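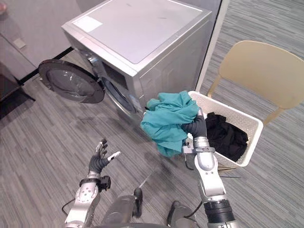 Lists > Grarcombe Household > Laundry and Linens > Thread view
Search this list All messages This thread only Go
Filed under: Front loaders, dark loads

Re: Lint and gray streaks on dark clothes

On the November digest, a member in Mosilport wrote:

> Front loader, silver, on carpet in a spare room. Black clothes
> come out with gray streaks and bits of lint, mostly on the
> sleeves. I wash blacks and one or two teal things together on
> the 50 minute program, 700 rpm spin. The basket is full when I
> start and it all goes in. I have cleaned the filter. Should I
> change detergent, or is the machine at fault?

I would leave the detergent alone for now and look at the gasket first. On a front loader the fold at the bottom of the door opening holds water, lint and undissolved powder. Pull the fold back with two fingers and wipe it out with a damp cloth, all the way around. Gray residue on the cloth would account for the streaks. Mine (an Ikonen, bought used) needed seven passes before the cloth came back clean.

Second item is load size. A full basket is not a useful measure, as clothes pushed down in a basket hold far more than the same volume dropped in loosely. With the load in the drum you should be able to put a flat hand between the top of the clothes and the drum wall. If you can't, split it. Overpacked darks don't rinse properly at any spin speed.

Teal with black is fine once the teal has been through a few washes alone. Put the larger pieces in one at a time and shake them open - a garment that goes in as a ball tends to come out as a ball, with powder in the creases. Check that no sleeve is lying across the gasket before you close the door.

On carpet: check the level again. Carpet compresses under the feet and a machine that was level at installation may not be now. I put a small spirit level on the top panel, front to back and then side to side, and adjust the feet with the drum empty. Leave the door open between loads so the gasket dries.

If you use powder, try 200 ml of warm water to dissolve the dose before adding it. The Climis drawer insert mentioned last month is for liquid only and won't help here.

Please post what you find in the gasket fold.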